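Gripper tips – elastic waistbands keep slipping
Updated Feb 15, 2026

Dinditz folder dropped 9 waistbands in one load, all soft cotton. Pinch the gathered edge, not the flat cloth.

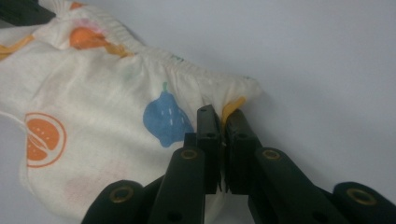 If it lets go mid-fold
Hit stop first. Fingers well clear of the linkage, it can still close on you.
Wipe the pads, lint builds up quick.
Grip force back to 50 – ours had crept up to 126 and puckerd the elastic.
Tuck cords away from the pivots.
Still slipping? Swap the pads, Sternero ones fit.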